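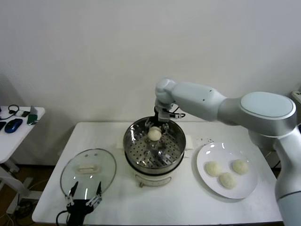

Stop tuning the grasp, start writing the release

I've been reading robot control code for a long time, and I have a complaint. Open almost any repo and the grasp planner gets 1072 lines of love. The release gets one call, open the fingers, done!

Steamed buns are a great way to feel bad about this (ask me how I spent February). A bun is soft and a bit wrinkly, it sits over a metal tray full of holes, and the pot has a rim you really don't want to clip on the way in. Your perception can be lovely and you'll still squash one if the controller thinks "let go" is a yes or no question.

Gadisa Mekonnen and I argue about this all the time. He'd put it all in the planner, more waypoints, finer steps. I say give release its own state, with its own speed limit and its own timeout – and log it, please. In our Skevari stack that was 102 lines, and most of those were comments.
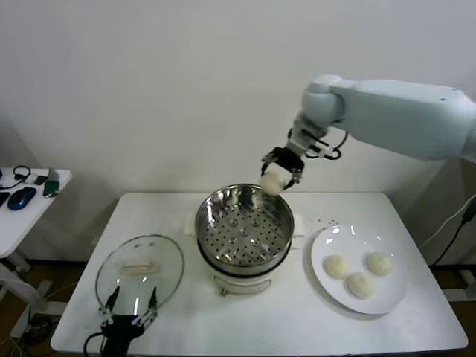 And the second arm?

Same gripe, really. People script the lid hand as a side job with a fixed sleep in the middle. I'd much sooner have both arms wait on a shared condition, even if the trace gets ugly. Eldana Nigatu thinks I'm being fussy, and she may be right about the sleep. She's wrong about the logging.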